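The Pause Before the Grip
Why one small software team spends more time on waiting than on moving

July 2022

In the Trumunora office in Pedcombe, the word heard most often is "stale." It is said about data. A stale picture is one that was true a moment ago, and for a robot arm that works beside people, a moment ago can be a problem.

The company writes software for arms that pick small goods at a counter. It does not build the arms. Its product, called Kidberg, sits between the camera and the motors, and its job is to decide if what the camera saw is still good enough to act on.

The usual way to do this is simple. The camera takes a picture, the perception program finds the object, the planner draws a path, and the arm follows it. Each step takes time. When the team measured the full chain in January, the delay from picture to first motion was 298 milliseconds, and they had promised their first customer, a parts supplier in Seixas, no more than 300. On paper it was a success. In the shop it felt bad. People at a counter move their hands faster than that, and the arm kept reaching for places where an object had been.

The first idea was to make everything quicker. The engineers worked on this for many weeks and won very little. The second idea was to let the planner doubt. Kidberg now gives each object in its map an age. When a hand comes near an object, the age goes up at once, and the planner must look again before it may close the gripper. If the second look does not agree with the first, the arm stays above the table and waits.

To test the rule, the team recorded 3,000 picks and played them back against each new version of the planner. Playback is fast and cheap, but it has a limit that the developers admit openly: a recorded person does not react to the robot. A live one does. They pull back, or they stop halfway to see what the arm will do. For this reason every version must also pass 100 live picks, with people sitting at the table and using it as they like.

Cables remain the hardest thing. A thin cable has almost no depth in the sensor data, and it changes shape when anything near it is moved. For now Kidberg treats a cable as a zone to go around – a careful answer, and a slow one. A model that follows the cable along its length is being trained, but it is not yet allowed to control the arm.

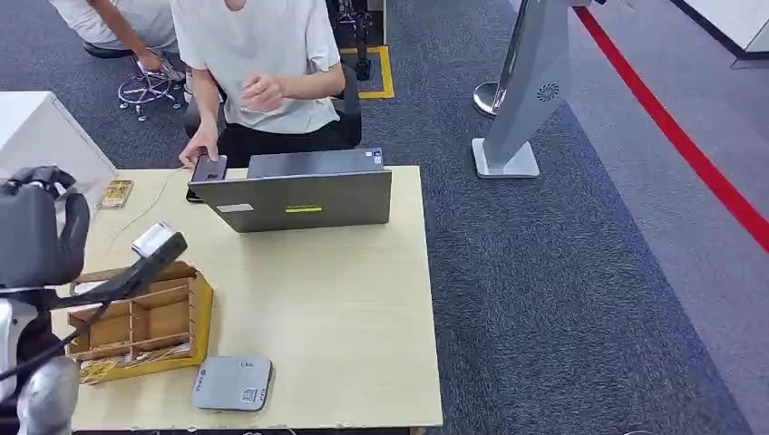

The gripper over the left edge of the test table, with the barcode scanner and a thin white cable nearby.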